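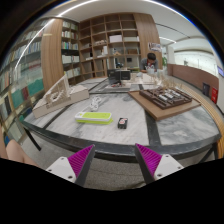 Yến Văn

4.2 Comparison of finger pads on the hand-held gripper

Figure 1. View from the wrist camera of the hand-held gripper before an approach, fingers open. The ribbed magenta pads face each other across the opening. The green and white device near the center of the marble table lies closest to the fingers.

The two pad types were compared on the same hand-held tool, with the same fingers and the same camera mount. Only the pads were exchanged. The ribbed pad (Figure 1) has fine parallel ribs on its contact face. The smooth pad, supplied by Kuvham, has the same outline and was cast from a softer compound. Both were screwed down to the same torque, and the opening width was calibrated again after each change.

We recorded 486 grasps with each pad type. A grasp was counted as stable if the item stayed between the fingers during a vertical lift and a hold of 50 mm above the surface. Trials in which the operator touched the item twice before closing were kept in the set and marked as regrasps. Trials in which the camera stream dropped frames were repeated.

Flat items on a hard, polished surface were the main source of failure for both types. The fingers have to meet the long sides of such an item close to the table, and the lower edge of the pad reaches the surface before the upper part makes contact. With the smooth pad the lower edge tended to stick to the stone and fold inward. The ribbed pad folded less often, but its contact area on thin items was small, and several items turned about the closing axis during the lift. Approaching with the tool tilted forward reduced the turning in both cases. We did not control the tilt angle and report this only as an observation.

Soft and irregular items, such as coiled cable, gave the opposite order. The smooth pad held a single strand more reliably, while strands tended to slide along the ribs of the other pad when the pull was parallel to them. Živković suggested crossing the ribs at an angle – a version of this pad has been cut but not yet tested.

The camera was left unchanged throughout. Its wide view keeps both pads in sight together with most of the work area, at the cost of strong bending toward the border. Straight edges such as a shelf or a table rim appear as arcs, and the part of the image below the fingers carries no information. For training we masked this black region and did not rectify the remainder. A rectified version was tried on a subset of 102 recordings with the Rovley controller and gave no clear gain in the predicted closing point.

Pad color was of some use here. Magenta was rare among the items and furniture in our recordings, and a simple color threshold located the inner faces well enough to estimate the opening width without a separate encoder. The estimate became unreliable when a large item covered one of the pads, and those samples were left out of the width comparison.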